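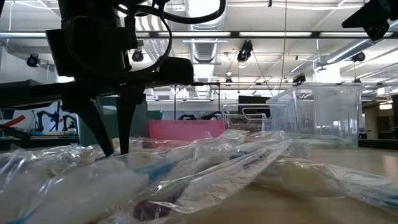
What to do with lots of clear plastic bags from deliveries and spare parts?

Asked 2023-10-20 in Home storage and tidying

I sell a few bits online from the spare room and I also keep most of the small things I buy in the clear bags they came in. Since August the pile has got out of hand. Some bags have the item still in them, some have the item plus padding, and some are long narrow ones with printing on that don't stack with anything. They slide off each other whenever I put one on top.

I have a couple of clear plastic tubs on the same table that I meant to use for sorting, but the bags are too springy and the tubs look full when there is hardly anything in them. I also can't tell what is in a bag without picking it up, as the plastic is wrinkled and the light bounces off it.

My questions are:

Should I take everything out of its bag, or keep it wrapped?
Is there a decent way to store the long ones?
Can the empty bags go in the recycling?

I don't want to buy a whole shelving system. There is room for one more set of drawers under the table, 596 mm wide at most, and that's it.

3 answers

Answer 1 (accepted)

I had the same trouble when I was packing orders for Etgate, which was a small shop selling craft supplies. We kept goods wrapped if they were going to be sold and unwrapped them if they were for our own use. I would start by splitting the pile that way and not worry about anything else until it's done.

For the ones you are keeping wrapped, let the air out first. Most of the bulk is air. If the bag has a flap, peel it back, lay the bag flat, press from the closed end towards the opening and stick it down again. If it's sealed all round, make a pinhole near a corner, press it flat and put a small piece of tape over the hole. Don't do this with anything that has to be sold as sealed.

Then stand the bags on edge in the tub like files in a drawer. Don't lay them down. Laid flat they slide about, as you have found, and you only ever see the top one. Stood up, they hold each other in place once the tub is reasonably full. A piece of stiff card every so often stops them slumping — the back of an old envelope box will do.

Put a paper label on each bag at the top edge, with the writing facing up. Ordinary white address labels are fine. Writing straight on the plastic with a marker rubs off, and on wrinkled film you can't read it anyway.

The long ones should go upright in something tall and narrow. I used a Pumura umbrella stand from a charity shop, which held all of ours. Put the heavier end at the bottom. If they are too floppy to stand, slide a strip of card down inside the bag behind the item.

With padding, keep it only if the item would break. I took the padding out of everything else and kept it in one bag by the packing tape, where it got used.

Comments on this answer:

Standing them on edge has worked. I did one tub last night and it took 20 minutes including the labels. Still need something for the long ones.

A cardboard wine carrier is also good for long thin bags if you can't find an umbrella stand.

Answer 2

On the recycling question, it depends on where you live and what the bag is made of. Stretchy clear film, the sort that gives when you pull it with your thumbs, is usually taken at the soft plastics collection point in larger supermarkets. The crackly sort that keeps a crease is a different plastic and some places won't take it. Check the printing on the bag for a number in a triangle and then look at what your council says. Very few take any of it in the kerbside bin.

Empty it completely first. Paper labels should come off if they peel easily. Padding goes in separately, if at all.

I reuse the better bags a few times before they go. Keep some of each size flat in a folder and get rid of the rest, or you will end up with 800 of them like my parents did.

Answer 3

Just get drawers. I have the Toneo ones and they're fine. Not sure of the width, so measure before you order. The Ayala ones are deeper but the fronts stick.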